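Ticket 3871: Gripper comparison, Nunex fingers and Vitora fingers
Opened: 5th September
Reported by: Po-yen Tsao
Status: Open, pending parts
Priority: Normal

Problem as reported
During the comparison of the two finger sets on the Lo arm, the Nunex set loses its commanded opening after repeated cycles. The controller reports the correct width, but the fingers remain short of it. The Vitora set does not show the fault on the same arm.

Steps taken
The Meten controller was restarted and the gripper homed. No change.
The Nunex set was run for 100 open and close cycles without a load. The fault appeared after almost 800 cycles in the original session, so this run was not considered conclusive.
The cable between wrist and controller was replaced. No change.
The mounting screws were found to be uneven. All 4 were tightened to the same setting and the wrist camera was checked for movement.

Comment, test bench
The latch task remains the reference for both sets. The toolbox stays closed at the start of each trial, and the blue tape on its two latches is to be left in place until the comparison is finished.

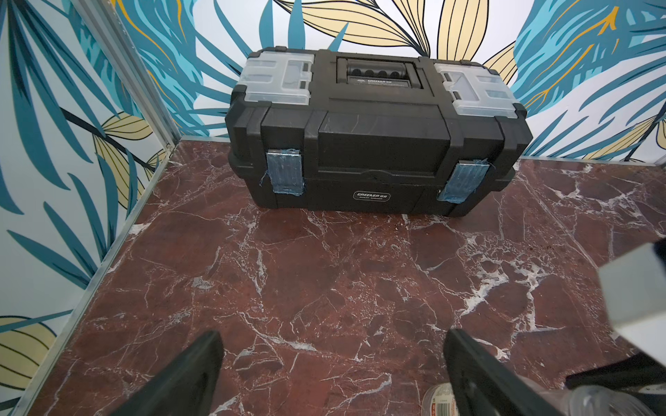 Results from trials run before the screws were tightened must be kept separate from later results. They should be entered in the log with the finger set and the controller version, and they should not be averaged together.

Next action
Nunex has been asked to supply a replacement drive coupling. Until it is received, the Nunex set may be used for slow approach tests only. Comparison of closing force is suspended for both sets.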